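Search Skidgate News Go

Small black cabinet gets its door opened, again

Plalcombe has a new public obsession, and it is a black cabinet with one door. The door opens to the right. People have opinions.

The cabinet is up for judging in the Rebelo storage prize, which this year drew 3,677 entries and pays the winner $2,000, enough to buy a fair number of cabinets.
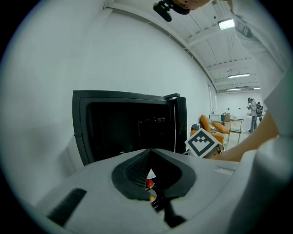
Photo: Soltis / Skidgate News

"Everyone asks what goes in it," said designer Laurinda Pinheiro. "I tell them, whatever you're tired of looking at." She spent seven months on the thing, two of them on the door alone, and says she'd still like another go at the hinge.

The rules ask that entries be opened and closed at length before any points are awarded. It makes for slow viewing. Looks come second, and a plain dark box was never going to run away with that part of the score.

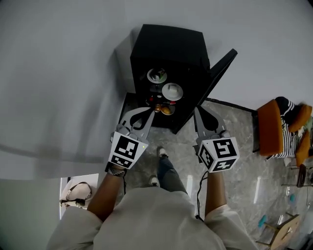 Ilídio Sequeira, one of the judges, said he has grown suspicious of furniture that photographs well. His own hallway unit took a prize some years back and has stuck every winter since. "A door should open when you ask it to," he said. "You'd be amazed how many designers treat that as an extra."

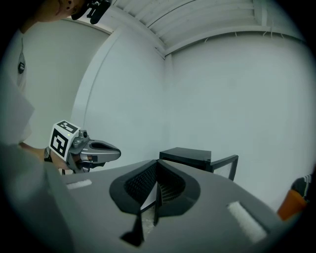
Pinheiro is already being asked for a version that opens to the left, mostly by people whose walls are in the wrong place. She is thinking about it. Results are expected in March.

Related
Rebelo prize: last year's stool still wobbles
Plalcombe library runs out of shelves
Readers write: in defense of the junk drawer

Contact the newsroom | © Skidgate News | Back to top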